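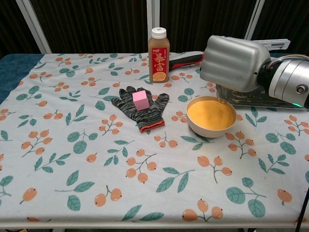 Table Covering (Household)

A table covering, in everyday speech a tablecloth, is a piece of fabric or other sheeting laid over a table to protect the surface and to make the room a little more cheerful. It is one of the plainest things in a house and one of the most used. People eat on it, sort buttons on it, set down the juice and the work gloves on it, and then shake it out at the back door and start again.

Printed designs

Printed coverings took over from woven and embroidered ones in many kitchens once they became cheap to buy by the yard. Berries, fruit and leaves are long-time favorites. A typical berry print has a soft ground, such as pale blue-gray, with clusters of orange berries on thin brown stems and teal-green leaves set among them. The sprays usually run on loose diagonals, and there is a good practical sense in that, as a scattered print looks right from every chair and forgives a crumb or a small stain far better than a plain cloth does.

In the Ziltville area the berry print is sometimes called a "Podska," after the Podska dry goods store, which sold a great deal of it. The local collector Rozália Michalík gathered 323 printed samples over the years, most of them no bigger than a dinner napkin, and berry designs make up a generous share of her albums. Her notes are fond and sometimes rather stern, especially on the subject of people who cut up a good cloth for dust rags.

The working table

A cloth kept for company is one thing, and the cloth of a working table is quite another. On the working table you may find a knitted glove with a colored band at the cuff, a bottle of something to drink, a white bowl filled nearly to the rim, a bit of sponge or foam, and a handled tool or two, all sharing the same few square feet. Blažena Polák, whose booklet "The Table at Machala" gives a whole chapter to the matter, held that such a table should never be cleared just for the sake of visitors, and she wrote very warmly of the talk that goes on over a half-finished job.

Bowls of powder or fine grains deserve a word of their own. A wide, round bowl filled close to the top is handy to reach into but easily jostled, and the usual advice is to stand it well in from the edge. If some does spill, lift the cloth by its corners and tip it out before any water goes near it.

Size and fit

Many households like a drop of several inches on each side, while others prefer the cloth to end near the table's edge, where it won't catch on knees and chair arms. A second layer is often kept underneath to soften the clatter of dishes and to save the tabletop from scratches.

Care

Cotton prints can be washed warm and hung straight from the line while still damp, and they need very little ironing if they are smoothed by hand first. Wipe-clean coverings want only a soft cloth and mild soap. Fold them along a different line each time, or better still roll them, and the creases will not crack.

Related articles
Napkin
Oilcloth
Oven mitt
Podska dry goods store
Wutia weaving

Last updated December 2021

Search articles
Go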